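The Short Life of a Crust

Why baked goods go stale, and what a small bakery in Ladstead has learned by measuring it
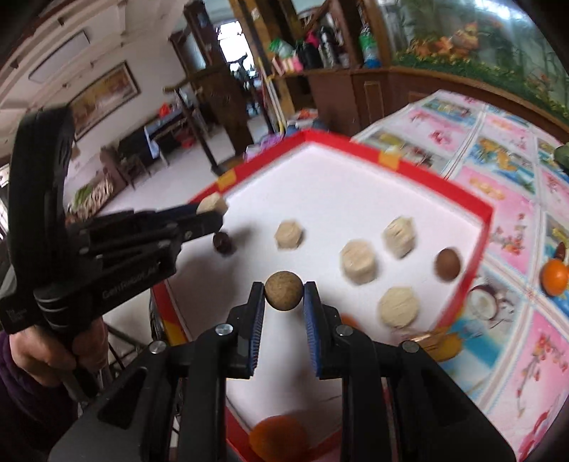 Staling is usually described as drying out, and the description is wrong often enough to be a nuisance. A loaf sealed in a tin loses almost no water and is still firm by the third day. The main cause is starch. During baking the starch granules take up water and swell, and their ordered structure breaks down; as the product cools, the molecules begin to line up again and the crumb stiffens. Shape and surface decide much of what happens next. A round brown ball with a slightly rough surface and a pale, square-ish pastry will not age at the same rate even on the same shelf, as the ball has the least surface for its volume and the square-ish piece has rather more. Colour matters too. A pale exterior has generally had less heat, holds more moisture near the outside and has less crispness to lose.

Mareike Fuchs has kept records on this at her bakery for the past 6 years. She trained as a food chemist before she bought the Ladstead premises, and her notebooks are laid out like laboratory books, with batch, flour lot, oven position, cooling time and firmness after storage. There are 432 entries. Firmness is read with a spring gauge pressed into a slice of fixed thickness. The gauge is crude by industrial standards, but it is the same gauge each time and the slices are cut on the same guide.

Her most useful finding is also the best known in the trade and the most ignored at home. Bread kept in a refrigerator firms faster than bread kept in a cupboard. Starch recrystallises most quickly a few degrees above freezing. A domestic fridge sits in that range all day. A freezer is well below it, and once the loaf is frozen through the process more or less stops. The damaging part is the passage down through the cold zone and back up again, so slices frozen separately do better than a whole loaf.

Reheating reverses part of the change. Above 60°C the newly formed crystals in the crumb melt and the bread softens, which is why toast made from old bread can be perfectly good. The effect is temporary. A revived roll firms again within hours, and faster than it did the first time, having lost some water in the oven.

Crust behaves in the opposite way. It leaves the oven very dry and takes up moisture from the crumb beneath and from the air. Its failure is softening, and packaging that protects the crumb makes this worse. Paper lets vapour out and keeps the crust crisp for most of a day. Plastic holds the vapour in and produces a leathery surface by the evening. Fuchs sells her sourdough in paper and her tin loaves in plastic, and prints the reason on neither.

Pastry brings a third problem. In laminated dough the layers are separated by fat, and crispness depends on those thin sheets staying dry. A filled piece starts to fail from the inside as soon as the filling is added. Bakers delay this with a smear of melted butter or chocolate, or by filling to order. Vasiliki Athanasiadis, who supplies fillings to small bakeries under the name Bakalis, prefers to adjust the filling itself. Her custards are made with more sugar than the older recipes, which binds water and slows its movement into the pastry. "You can taste the difference if you eat the custard from a spoon," she says. "In the pastry you mostly taste the pastry."

Fats and emulsifiers also slow firming in bread, and enzymes do so more effectively. Bacterial amylases trim the starch chains so that they pack together less readily. They are largely responsible for the long softness of wrapped sliced bread. Fuchs tried one in March and abandoned it after 4 batches. Dosage was the difficulty: slightly too much gave a gummy crumb that stuck to the slicer blades, and her scales were not fine enough for the quantities involved.

She has gone back to a scalded flour method, in which part of the flour is cooked with water before mixing. The paste carries additional water into the dough. Her recent tin loaves give a lower gauge reading on the second day than the ordinary recipe, with the gap narrowing by the fourth. The next set of entries will repeat the comparison with rye.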